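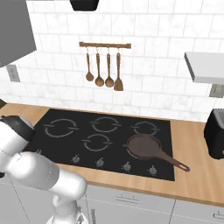
Diary of the Head of Catering and Residence
Ovstead House, November 10, 2021

The morning was given to the residents' dining accounts. The allocation for the autumn term was set at 4,000 pounds for dry goods, and the sum spent to the close of last week stands at 3,720. This leaves little for the final weeks, and I have written to the Bursar to say that the flour and pulses must be ordered now or carried into the new year's figures. I would prefer the former. The supplier at Kiltel has given notice that its prices will rise after Christmas, and the notice was worded in such a way that I do not expect it to be withdrawn.

Consuelo Lorente attended at ten to go through the menus for the winter term. It was agreed that soup should be restored to the midday service on every weekday. It was dropped in March, when the serving hatch was closed, and residents have asked for its return at each of the house meetings held since. Ms Lorente proposed a leek and barley, a split pea, a carrot with coriander and a plain tomato, with the fifth day left to the discretion of the cook on duty. I approved the list, with the request that the split pea be made without ham. The matter of bread was left over. She favours baking on the premises on two days of the week. I do not object in principle, but the early start would fall upon the same two members of staff who already open the house, and I have asked for a draft rota before anything is said to residents.

The minutes of the last house meeting were returned with corrections. Item six recorded that the House "will provide" late suppers during the examination period. What was said was that the House would consider it. I have amended the wording and initialled the change.

A letter was received from the Grembridge house concerning the joint dinner. They are able to send 144 guests and ask whether we can seat them together. We cannot. The long hall holds 182 when the side tables are in use, and our own residents must be accommodated first. I replied offering two sittings, at six and at a quarter to eight, with coffee served in the library between them so that the two parties may meet. I also asked for their dietary returns in writing. Last time these were given by telephone, and three guests were served a dish they could not eat.

In the afternoon I took up the revision of the kitchen handbook, which has not been properly looked at for four years. The section on stock rotation is sound and will stand. The section on allergens is out of date and must be written again in full, following the new labelling rules that came into force last month. The section on the care of hobs and worktops is too long — nearly five pages — and repeats itself on the subject of scouring powder. I reduced it to a page and a half. The text now says that glass hobs are to be wiped with a soft cloth once cool, that sugar spills are to be reported to the senior cook and not scraped, and that timber worktops are to be oiled at the start of each term. 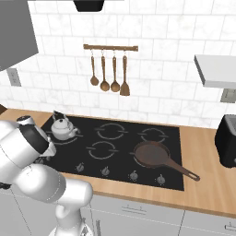
I have kept the old paragraph on descaling, with the quantity of vinegar corrected. The index will need to be made afresh, and I have put this off until the allergen pages are complete.

At four I saw Shehu about the cold store. The door seal has been replaced and the temperature log for the past fortnight shows no irregular readings. He raised again the question of a second key. At present there is one, held in my office, and on two evenings last month the duty cook was obliged to wait for it. I have agreed to a second key, to be kept in the porters' safe and signed for on each occasion. A book for the signatures is to be ruled up tomorrow.

The tasting for the joint dinner was held at half past five. The fish pie was satisfactory, though the potato wanted more salt. The mushroom tart was very good and should be offered to all guests, with a larger quantity prepared than the returns suggest. The plum crumble was sharp. Ms Lorente believes the fruit was picked early and proposes to use the bottled plums from the lower store, of which we have ample. I agreed. The cheese was not tasted, the delivery having gone to the wrong entrance.

Two matters are carried forward. The Bursar has not yet answered on the replacement of the dining chairs, of which several are now unsafe and have been placed in the boot room. The piano in the library requires tuning before the dinner, and the tuner at Ovstead has asked for ten days' notice. I shall write to him first thing.

Rain from noon. The gutter over the east porch is leaking again and has been entered in the works book.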